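Custom figure bench — safety checklist w/ comments
Revised 5 September 2020

For repaints, head swaps and kitbashes at the Jarkau hobby room. Go down the list before you open a paint jar. Mark OK, FIX or N/A.

1. Respirator cartridges in date — OK. Changed in June.
2. Spray booth fan pulls a tissue flat against the filter — OK
3. Filter pad clean — FIX. Caked with gray primer, swap before the next batch.
4. Hobby knife blades capped, dull ones in the sharps tin — OK
5. Heat gun on its stand, cord not across the walkway — FIX. Cord again. Tape it down.
6. Boil-and-pop pot marked NOT FOR FOOD — OK, marker is fading tho

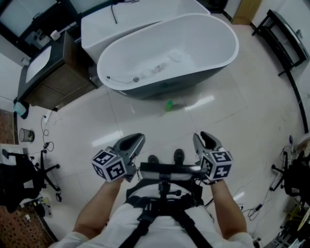
Oval tub, tile floor.

7. Sanding: wet only. No dry sanding resin heads, no exceptions.
8. Resin and hardener lids wiped and shut — FIX. Pladeck hardener lid glued on with its own drips. Needed pliers.
9. Nitrile gloves, 2 boxes min. — one box left. FIX.
10. Acetone can under 50 ml on the bench, rest in the metal cabinet — OK
11. Rotary tool guard on, collet tight — OK. Eye protection hanging right next to it, so wear it.
12. Magnets for swap-out weapons counted back into the jar — N/A, none out 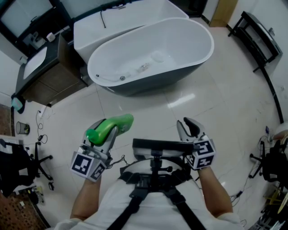
Kamasent wrote in under item 8 that a smear of petroleum jelly on the threads keeps the lid from sticking, and that the hardener should be stored upright, never on its side in the drawer.

OK, adding that. Upright from now on.

13. Small parts tray labeled, choking hazard sticker on anything going to a table sale — FIX. Stickers ran out at the toy show.
14. Turntable spins full 360 without snagging the lamp cord — OK
15. Clear coat: two thin passes, booth on, door shut. Old vinyl goes tacky under some sprays so test inside a foot frist.
16. Extinguisher gauge in green — OK. Tag no. 932, matches the log.
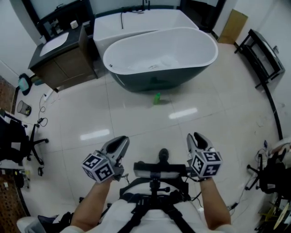 Two tubs, pale floor.

17. Waste rags in the lidded can, not the open bin — FIX. Found one in the bin w/ thinner on it. Please.
18. Breaker for the booth off at close — OK

Open items: 3, 5, 8, 9, 13, 17. Filter pad and rags first. Gloves on order, stickers too. Recheck when the Oh shelf figures are done curing — don't handle them before that.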